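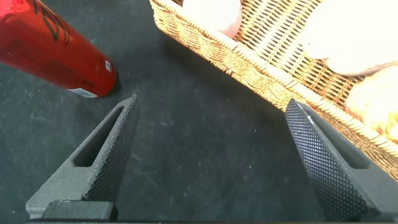
**Getting pale lint off dark grey felt without making it fluffier**

Posted by Radwa Soliman, 27/02/2020

I have a charcoal felt cover on my work table and it shows every bit of dust. Small pale specks, mostly in the open part in the middle. It goes under tins, tools and whatever else I am using that day, so I don't want to swap it for something slippery. Round cans roll straight off the bare table and on felt they mostly stay where I lay them.

What I have tried so far:

- Hoover with the brush head. Takes off the loose dust but leaves the specks that have worked their way in.
- Sticky roller. Works the first time, then the felt looks fuzzier than before and seems to pick up lint quicker.
- Damp cloth. Made little rolls of fluff, so I stopped.

It is 4 mm thick and cut to size from a roll. The shop label only said Genska and "wool mix", with no washing instructions. It isn't glued down, just held at the back with clips, so I can take it off. Can it be washed? And is there a way to keep the dust off in the first place?

---

**Miłosz Jasińska**

Don't put it in the machine. I did that with a grey one and it came out smaller and thicker, with a wave along one side that never went flat again. If there is any wool in yours it will probably do the same.

What I do now:

1. Take everything off the table, unclip the felt and carry it outside.
2. Hold it by two corners and shake it, then turn it round and shake it from the other end.
3. Lay it flat and go over it with a dry rubber glove, always in the same direction. The lint gathers in a line and you can pick it up with your fingers.
4. Hoover with the plain nozzle, no brush. The brush is what drags the fibres up.
5. If it is still fuzzy, use a fabric shaver on the lowest setting. Try a corner first.

I used to use a sticky roller as well and I think it pulls fibres out of the surface. Once or twice a year is fine, every week is too much.

For an actual stain, use cool water with a bit of wool wash and dab it - no rubbing. Let it dry flat and away from the radiator. Mine was still damp underneath the next morning, so leave it longer than you think.

As for keeping the dust off, I throw an old cotton sheet over the table when I finish. Not a towel, they shed worse than anything.

---

**grison_shed**

just buy black rubber matting, felt is a pain

---

**Radwa Soliman**

I had rubber on there before and it smelled for weeks, and it marked the bottom of a painted tin. I'd like to stay with felt if I can.

---

**tableandtwochairs**

Agree with the glove. A window squeegee does the same job and is quicker on a big piece. Short pulls towards you and wipe the blade in between.

Also check what you are putting down on it. I blamed the room for months and most of my fluff was coming off a pale fleece I wore while working. Cans and tins that have been stored in a cupboard carry dust too, so wipe them with a dry cloth before you lay them on the felt.

If you ever replace it, a mid grey hides specks far better than charcoal.

---

**Radwa Soliman**

Did the shake and the glove this afternoon. Much better in the middle. There is still a bit along the back where the clips go, I will try the plain nozzle on that and leave the shaver for now.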